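Cleaning cloth

A cleaning cloth (also wiping cloth, dust cloth, shop towel, or just rag) is a piece of fabric used dry or damp to take dust, grease or spills off a surface. Sold by the piece or in packs. Usually square or oblong, hemmed or with a cut edge. This article covers washable cloths for home and small workplace use; for throwaway wipes see Paper towel. Last checked 2022-09-01.

Materials

Older cloths were mostly cotton - worn-out shirts, bed sheets, diapers, flour sacks. Cotton soaks up water well and puts up with hot washing. Sheds lint when new and again when very old. Linen sheds less but costs more, mostly kept for glassware.

Microfiber is the common type now. Polyester, often with some polyamide, spun very thin and split. Picks up dust dry. Does badly with high heat: the fibers can soften and the cloth stops grabbing. Fabric softener coats it too.

Viscose and cellulose sponge cloths are a third group. Stiff when dry, soft when wet, not much use for dusting.

Pile and weave

Looped pile (terry) holds the most water and has enough body for scrubbing. Loops can snag on rough wood, screw heads, fingernails. Cut pile is softer and used for polishing. Flat weave and waffle weave dry faster and are easier to fold small. Some cloths have one face of each, the long side for lifting dirt and the short side for buffing after.

Edges matter more than most buyers think. A sewn hem lasts but the thread can be harder than the cloth and may mark soft finishes. Edgeless cloths are cut by heat or ultrasound, and fray sooner.

Color coding

Cloths in mixed colors are often used to keep jobs apart, so the one from the toilet doesnt end up on the kitchen counter. There is no single scheme. Red for toilets is widespread, blue for general surfaces also. Yellow, green and orange move around depending on who wrote the list. Black is handy for grease and boot marks as stains don't show, though for the same reason its hard to tell when one is dirty.

A scheme only works if it is posted where the cloths are kept. The Stillside cleaning handbook, used in a number of small guest houses, gives the following:

Yellow - tables, shelves, desks
Orange - kitchen tops and stove
Green - windows, mirrors
Black - floors edges, bins, tools
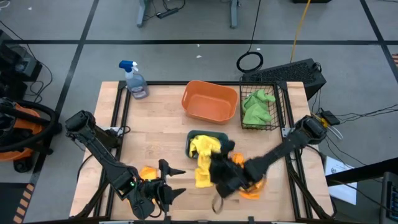
Houses that never had a scheme tend to drift into one anyway. Someone picks a color for the dishes and it sticks. Mixed packs run into trouble when one color wears out before the others and the replacement pack brings all of them again.

Sorting and folding

Clean cloths are sorted by color first, then by type if there is more than one. A heap of tangled cloths is easier to sort when each is lifted by one corner and shaken out. Grabbing from the middle brings up the neighbors too, terry especially, since loops cling to loops.

Folding methods in general use:

Quarter fold. In half, in half again. Gives eight working faces if turned and refolded during wiping. The usual one for table work.

Third fold. Lengthwise in three, then in half. Stands upright in a drawer or narrow basket.

Roll. From the short end, tucked. Good for travel kits and cleaning caddies, poor for thick pile.

No fold. Dropped in a bin or basket as they come off the line. Fine for rags. Takes more room, and thin cloths get lost at the bottom. 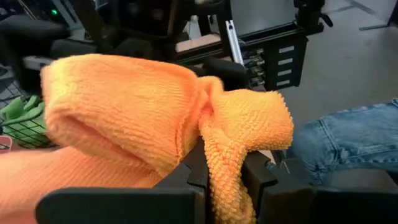 Thick looped cloths resist a sharp crease and open up again by themselves. Pressing the air out with a flat hand helps. Ironing doesn't, it flattens the pile and on microfiber can ruin it outright. Cloths with a care tag are folded with the tag inside so it isn't dragged over the surface.

Storage

Dry, out of direct sun, away from sawdust and pet hair. Wire baskets let air through and suit cloths that may still be a little damp. Solid basins and tubs keep dust off the lower layers but hold moisture - not for anything straight from the wash. Shallow trays work as a sorting stage between line and cupboard. Spray bottles stand next to the cloths in most set ups, never on top of them; a slow leak will leave a whole stack smelling of cleaner.

Used cloths go in a seperate container. One with no lid is better if wash day is some way off, damp fabric turns sour fast when shut in.

Washing

Shake outdoors first. Wash microfiber apart from cotton, or it comes out covered in lint. Warm water, small amount of liquid detergent, no softener, no bleach unless the tag allows. Tumble on low or hang. Cotton takes hot water and can be boiled. Bright colors, the oranges and reds mainly, may bleed in the first washes and are best done alone.

Cloths used with linseed oil or other drying oils are a fire risk when bunched up, and go flat outside to dry or into a closed metal can with water. They do not go in the dryer.

Service life

Disputed. Makers count wash cycles, users count years. The Nambiar laundry log, kept by a small hotel laundry and often passed around among housekeepers, covered 600 cloths and entered 2,601 washes in its first season and 2,785 in the second, and retired only 9 cloths over the whole period. Reasons given were torn hems and melted pile. The log doesn't say how heavily each cloth was used, which limits what can be drawn from it.

Signs of wear: cloth pushes water around and no longer soaks it up, pile feels scratchy, dust stays behind after a dry pass. Worn cloths are moved down a grade, from glass to tables, tables to floors, floors to the workshop, then thrown out.

Disagreement over sorting

Whether to sort by color or by job is an old argument among housekeepers. The color side points to speed. Staff can grab the right cloth without reading anything.

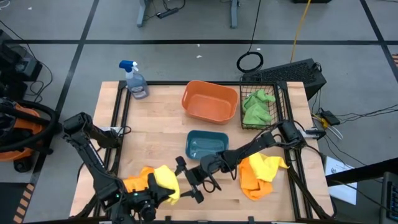
Hema D'Souza takes the opposite view, that color sorting falls apart the first time the wrong pack is bought, and that she would sooner have every cloth the same shade with the job written on the hem in laundry marker. Orange and yellow, she adds, get mixed up under warm bulbs no matter what list is on the wall.

Leopold Rainer proposed a middle way in the Stavden housekeeping notes, two colors only, kitchen and everything else. Not widely taken up.

See also

Dishcloth
Chamois
Tea towel
Mop head
Laundry sorting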